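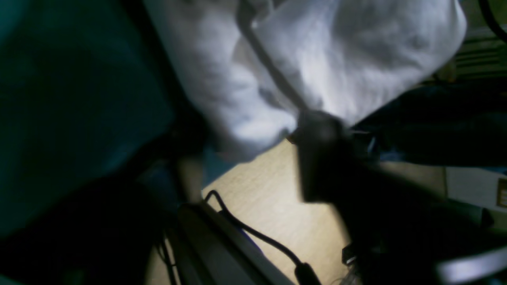

Why does cloth wrinkle so easily?

Flax fibers have very little stretch, so once a thread is bent it tends to stay bent until water or heat relaxes it again.

Linen

Linen is a cloth woven from the fibers of the flax plant, and it is one of the oldest textiles people still use every day! It is strong, cool to the touch and quick to dry, and it gets softer with washing over many years. Bed sheets, towels, tablecloths, shirts and painters' canvas have all been made from it.

From plant to thread

Flax is a slender annual with blue or white flowers that open in the morning and often drop their petals by afternoon. The useful fibers run the length of the stem, just under the skin, which is why flax is traditionally pulled up by the roots instead of cut (every bit of length counts). The stems are then retted, meaning they are left in dew or water until the gummy material holding the fibers begins to break down. Retting is wonderfully fussy work. Stop too early and the fibers cling to the woody core; wait too long and they weaken.

After drying, the stems are crushed, scraped and pulled through combs. The long, glossy fibers left behind are called line, and the short tangled ones are tow. Line makes smooth, fine yarn, while tow goes into coarser cloth, string and stuffing.

Weaving at Floltholm

The town of Floltholm has a long linen tradition, centered on the mill at Clollska, beside the river Ravn. The mill kept 296 looms at its peak and wove a plain white sheeting known as Korkosero, still admired for its crisp feel and faint natural sheen. Bleaching was done outdoors, with lengths of cloth spread over the river meadows for six weeks and turned by hand. The season closed in November, when the grass was too wet and the light too weak.

Properties and care

Linen is stronger wet than dry, a rare and very handy trait in a fabric that gets washed so often. It soaks up a good deal of moisture before it feels damp, and it sheds very little lint, so it makes a superb glass towel. Repeated sharp creasing in the same place can wear the threads through, and old tablecloths often fail first along the fold lines. Many households refold theirs a different way each time.

Ironing works best while the cloth is still slightly damp. Plenty of people skip it and enjoy the rumpled look, which suits linen beautifully.

See also: Flax, Damask, Retting, Bleachfield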